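Sep 25, 2022 -- open day, demo bench notes

Bench set up by Elie and me. Planetary gear demo on the gray cloth, arm on its usual base, red fingers with the black pads. Program is the Firnulik one from last November with the grasp width opened up.

Morning. Homed twice. First home threw a joint limit warning, cleared it, second was clean. Payload set to 600 g, speed capped at 30 percent because visitors stand close. Sidra taped the line on the floor at 115 cm from the base. Kids leaned over it anyway, so she moved the stanchions in.

Runs before lunch: 9 attempts at picking up a small gear and seating it on the carrier. Two failures, both the same way: the gear tipped as the fingers closed and the teeth caught on the plate. Lowered the approach by a hair and slowed the close. No tipping after that, but the cycle is now too slow to hold a crowd. Adom filled the gap by talking about gear ratios.

The Toprak people came by after lunch and asked mostly about force sensing. Told them we have motor current and the wrist camera and that is all. They want a quote on the pads. Mariama has their card.

Pads: shedding. Crumbs on the finger near the tip and specks on the cloth. Wipe between sessions. Replacement foam from Stasiletti is denser, not tried on this part yet.

Wrist view, fingers open at the small gear, left rim of the carrier:

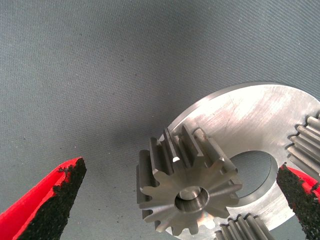
Why pick the gear across the teeth when there is a bore to grab?
The fingers are too wide to fit in the bore, and an inside grip would need a second tool. The pads give enough to hold on the tooth tips.

Glare off the plate upset the circle fit on the center hole twice in the afternoon. Adjoa turned the overhead lamp down and it held. A diffuser would be better.

To do:
-- swap pads, log grip width before and after
-- diffuser for the lamp
-- save the slow close as its own program, do not overwrite the old one
-- return stanchions to Prillby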